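Ticket 582: Article comments and reader poll not loading on the Olik temple land series
Site: Fairweather Review (opinion and politics)
Opened by: Brenda Hulme, web desk
Priority: High
Status: Closed
Date opened: 2021-09-12

Problem as reported

Readers cannot open the comments under part two of the series on the Olik temple land dispute. The box spins and then shows "Something went wrong." The poll in the sidebar ("Should the state hand the disputed land to a joint trust?") is blank for most people. Part one and part three are fine. We have 93 emails in the letters inbox, and many of the writers think we switched the comments off on purpose because of what the column says about the ruling party. I need this fixed or I need something I can tell them.

Steps to reproduce

Open part two in any browser while logged out. Scroll to the end of the article. Click "Show comments." Wait. The error comes up after 10 seconds every time.
Logged in as an editor I can see everything, including the poll.

Support, first reply

Thank you for the clear steps. I get the same result logged out. Before we look at the server, please tell us:
Was the article edited after it was published?
Did anyone change the moderation settings for the series?
Is the comment plugin (Kultow) on the current version?

Brenda Hulme

Yes, edited twice. The first edit fixed the name of the court in paragraph four. The second added a line from the temple board's lawyer, who called us after the piece went up. The headline was changed at the same time. The old one said "surrender" and the columnist did not like it.
Moderation: all three parts were set to "hold for review" before they went live. We do that for anything on religion and elections. I did not touch it after that.
Kultow says it is up to date.

Support

The headline change is the likely cause. When a headline is edited, the publishing tool offers to update the page address to match. If someone says yes, the article moves to a new address but the comment thread stays tied to the old one. Editors are let through by a different route, so you would not see the error.
Please check the address of part two against the one in your newsletter.

Brenda Hulme

They are different. The newsletter one ends in "surrender" and sends you on to the new one.
Can we just put the old address back? I would rather not. That word is the reason the headline was changed, and people are already quoting it at us.

Support

You can leave the new address. We will point the thread at it instead. There are 170 comments held under the old address, none of them lost. They will show up in your review queue once the thread is moved. Please do not approve anything until I confirm.

Log

Exported the old thread from Kultow. 170 comments, matches the queue.
Tried the built-in "move thread" option. Failed with "target exists." An empty thread had been made at the new address when the first reader clicked "Show comments."
Deleted the empty thread. Ran the move again. Completed.
Cleared the page cache. Comments load logged out.
Poll still blank.

Support

Comments are working. The poll is a separate fault. It was built to show only on the old address, under Display rules. Please change that rule to "All articles in series" and save.

Brenda Hulme

Changed and saved. Poll is showing on my phone, logged out. The vote count from before is still there, which is a relief, as one of the party offices has asked us for it.
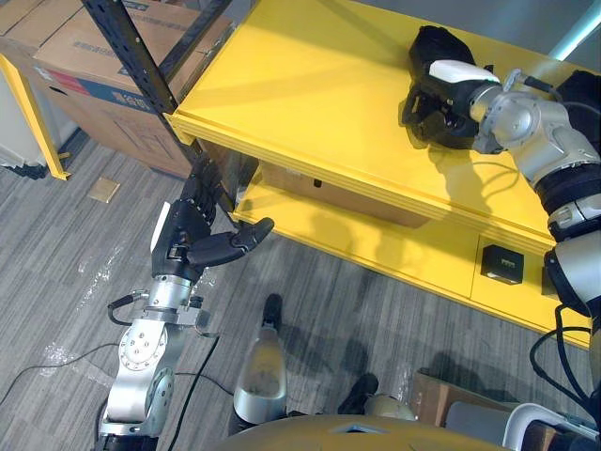
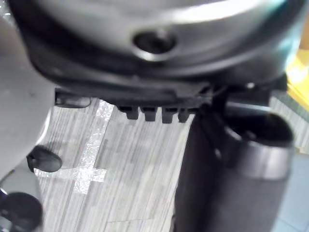

One more question. The move put all the held comments in the queue with the same time on them, so I can't tell who was replying to whom. Some of these are long arguments about the 1990s court orders and they make no sense out of order.

Support

The times are kept in the export, so nothing is missing. In the queue, open Columns and turn on "Originally posted," then sort by that. Replies will line up under the comment they answer. Once a comment is approved, the public page uses the original time as well.

Brenda Hulme

Sorted. Approved the first batch and they are in the right order on the page. I have put a note at the top of the thread saying the comments were down because of a technical fault and that no comments were removed. Two people have already replied that they don't believe it.
Is there a way to stop the address changing again? We edit headlines a lot on this desk.

Support

Yes. Settings, Publishing, "Lock address after first publish." It is off by default. I have left it off because it affects every section, so please check with your news desk first.

Brenda Hulme

News desk agrees. Turned on. You can close this.

Closed by support. Cause: page address changed after publication. Related article: Moving a comment thread when the target exists.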